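PULBRIDGE – Police arrested two men in November after a series of burglaries at storage units on Skovon Road, the Pulbridge Police Department said.

Officers recovered over 553 stolen items, including hand tools and a generator. No one was hurt.

"Owners should bring a serial number or receipt," said Sgt. Jayson Ocampo. 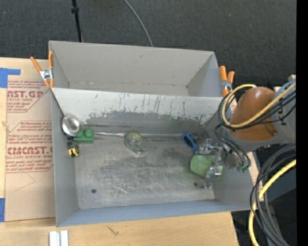
*Small objects in a gray bin.*

Anyone with information may call the Drollholm tip line, extension 1144.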